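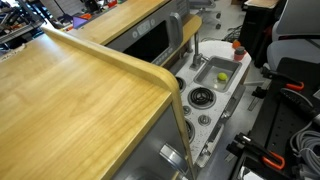 Features Desk — Home and Family

The second life of a toy

Most toys in Sastley get used hard for two years and then sit still for ten. They go up into lofts, behind sofas and into the bottoms of wardrobes, and they come out again when somebody moves house. What happens after that depends a good deal on where you live and whether you have a car.

In Sastley a fair number of them end up at Stukance, a toy library on the ground floor of the old telephone exchange. It works much as a book library does. A family pays a yearly fee, chooses what it wants, takes it home for a month and brings it back. The catalogue stood at 659 items in October, from single jigsaws to a climbing frame that needs a van.

Shigeru Nishimura has run it since it opened. He trained as a furniture restorer and spent most of his working life on chairs, and he still talks about toys as if they were chairs. He wants to know how a thing is joined, which part takes the weight, and whether you can get a screwdriver to it.

"People bring me a toy and tell me what it cost," he says. "I turn it upside down. If it has screws I can probably keep it going. If it's been glued shut, I can only wait for it to break."

The things that last are not always the dear ones. Building bricks go on more or less for ever. Wooden trains lose their magnets but can be given new ones. Dolls' prams go at the wheels, and the wheels are nearly all one of two sizes, so he keeps a drawer of each. Dressing-up clothes last a surprisingly short time, and it is nearly always the zip. Anything with a sound chip is a gamble, partly because of the battery contacts and partly because of parents, who ask for the sound to be taken out.

Large pretend-play pieces have the longest waiting list and cause the most trouble. A shop counter or a workbench fills half a hatchback. Families like borrowing them for just that reason, as few people want one in the sitting room all year. But they come apart for moving, and every time they come apart the holes get a little looser. Nishimura's answer is to drill out the worn hole, glue in a hardwood plug and start again with a fresh pilot hole. It takes an evening for the glue to go off. He has done some pieces 3 times and says they are stronger than when they were new.

The fee has been kept low, which means the money has to come from somewhere else. Last year the library took 3515 pounds in fees and late charges, and that did not cover the rent. The gap was filled by a small grant and by the autumn sale, where items too worn to lend are sold off cheaply as they stand. Buyers are told exactly what is wrong with each one. A label on a garage last autumn read "lift sticks, ramp fine" and it went in the first ten minutes.

Cleaning takes up more hours than mending. Everything that comes back is wiped down before it goes on the shelf, and soft toys go through the wash in net bags. Puzzles are put together in full, on a long table by the window, by whoever is in that day. A puzzle with one piece missing stays in the catalogue with a note. With two pieces missing it goes into the sale.

Some parents come from further off. The Iwasaki estate is a bus ride away and the bus does not take large items kindly, so a monthly round now drops orders at the Skumel hall and collects the returns. It was meant as a trial. The round is slow, and it eats most of a day, but it brought in families who had never set foot in the exchange building, and several of them now give toys as well as borrow them.

Not everyone likes the idea. Some grandparents say a child should have things of their own, and Nishimura does not argue with them. He thinks a child needs a few toys to keep and a good many to try. His own daughter, now grown, kept a wooden duck and a tin of marbles. The rest was passed on, and he has met one of her old sledges since, repainted green, on a hill at the other end of town.

If you have toys to give, the library would like them clean, dry and with all their parts in one bag, taped to the toy itself. Instructions are welcome if you still have them. Cot mattresses, car seats and cycle helmets can't be taken. Large items should be mentioned by phone first, as the storeroom is small, and the loan list is closed until 31 December 2023 while the shelves are being moved to the back room. Returns can still be left at the side door during opening hours.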